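Table clearing goes digital first at Bisholm lunchroom

Jun 7, 2025

The people who clear the tables at the Bisholm lunchroom have spent a good part of this spring looking over the shoulder of a robot that so far lives only on a computer screen, and by most accounts they have grown rather fond of telling it what to do.

The lunchroom feeds 321 people on a full day, and somebody has to wipe down and reset every table between sittings. Cilik, the small catering company that runs the place, began working with the software firm Jatine in January to find out which parts of that job a two-armed robot might take on. All of the practice happens in simulation, with a long wooden table and a few things left on it, and the clearing crew is invited to sit in and comment (they do, at length!).

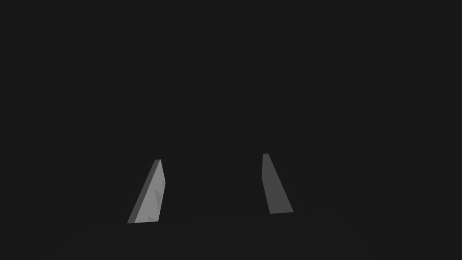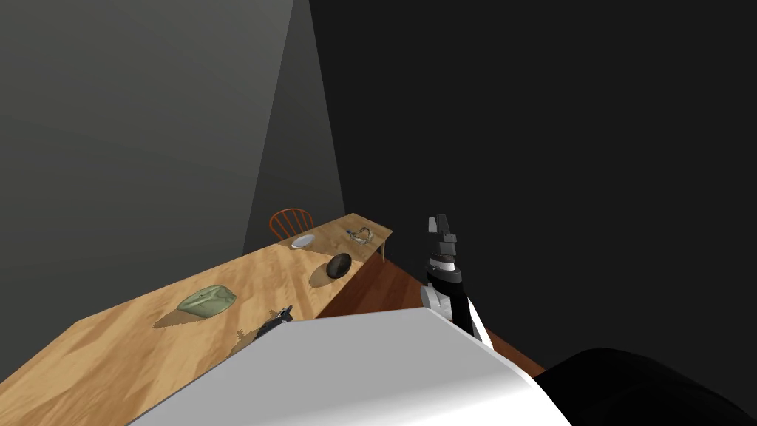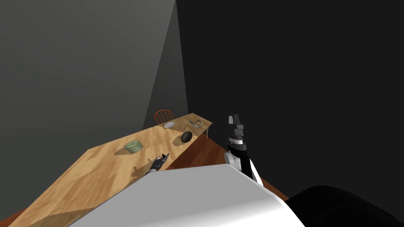 Views from the simulation, including the table and the robot's two arms.

"I thought they'd want us to sign something and go away," said Mali Pugh, who has cleared tables at Bisholm longer than anyone else on the crew. "Then Fiifi asked me which thing I'd pick up first and why, and we were still talking when the lunch bell went."

Fiifi Nyarko leads the work for Jatine. He said the crew's habits had changed his plans more than once. They put plates aside before they touch a cloth, for instance, and they work from the far end of a table back toward themselves, and neither of those things was in his first version. The robot has now been through 3000 practice rounds, and he is in no hurry to move to a real one.

What it all means for jobs is the question everyone asks, and Ottavio Lo Presti, who manages the lunchroom, was happy to take it over a cup of coffee. Cilik has promised in writing that no one on the crew will lose hours during the trial. Two people have had their shifts rearranged so they can spend 80 minutes a week with the Jatine team, on full pay, and a third will join them after the summer.

Not everyone is won over. Eirlys Morris, who works the late sitting, likes the company of the job and worries that the chatting will go along with the wiping. She has asked that the crew get a say before any machine is brought into the room — and Lo Presti has agreed to a meeting, with the date still to be set.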